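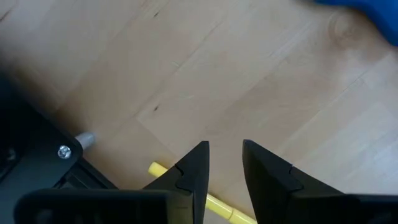
The friendship treaty between Drornside and Nasari runs to four pages, and I have now read it more often than I suspect either mayor has. It was announced with flags, a children's choir and a dinner for 2,000, and it promises "a lasting bond between two peoples." What it contains is a set of older promises laid end to end. Look at a wooden surface made from long pale strips, with thin seams between them and a short cross joint where one strip stops, and you have a fair idea of how the text was put together. The clause on student exchanges comes from a letter signed years ago. The trade language was lifted from a port agreement that had already lapsed. The joints show if you get close enough, and most of the guests at the dinner were seated a long way back.

I don't object to dinners. Cities have courted each other with food and music for as long as there have been cities, and a good evening can warm up a cold file. My trouble is with the claims made the next morning. Mayor Géza Fekete of Drornside told reporters that the visit had "changed everything." When I asked his office for one thing that had changed, I got a photo album and a schedule.

Rania Tarawneh spent 11 years in Nasari's external relations department before she left to teach. She is fond of her old colleagues and blunt about their work.

"A visit needs a result, so a result gets written before the plane lands," she told me. "You go through the drawer. You find something both sides already said yes to."

The drawer was evidently full. Of the nine commitments in the treaty, I could trace six to earlier papers. The seventh is a plan to meet again. That leaves a shared archive, which has no budget line in either city, and a fast ferry, which has a budget line and no ferry. The operator named in the text, Jullik, says it was asked for a letter of interest and sent one. It hasn't been asked for anything else.

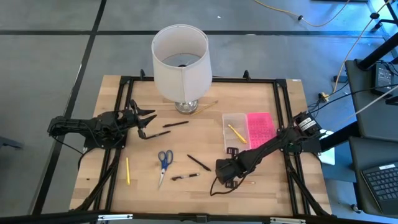
Defenders of this sort of diplomacy say the real business happens later, out of sight, when the two staffs sit down to work through the details. Maybe so. I asked Tetsuya Takeda, who handled the Drornside side of those talks until this spring, how many working sessions had been held since the signing. Two, he said, and one of those was to agree on the wording of a plaque. A follow-up session doesn't call for banners. A plain butcher-block table would do, with a lamp under a white shade and a yellow pencil beside it, provided people kept coming back to use them. Takeda thinks they would have, given time. He also told me his post hasn't been filled.

The money is easier to find than the meetings. Drornside spent $2,250 on the plaque and $1,280 on the frame for the signed copy. The catering bill was routed through a contractor called Mahmoud, and the city has so far declined to release it. Council member Lwazi Mthembu has asked for it in writing three times, most recently on May 4, 2020.

"They tell me it's a matter of courtesy to our guests," Mthembu said. "I'd like to know what the courtesy cost."

Ro-un Baek, a Nasari shop owner who stood in line to see the parade, had a kinder view. She enjoyed the choir. Her nephew got to carry a flag. She hadn't heard about the ferry, and when I described it she asked me what the fare would be. I said I didn't know. I have since put the question to both city halls and to Jullik, and none of them has given me a number.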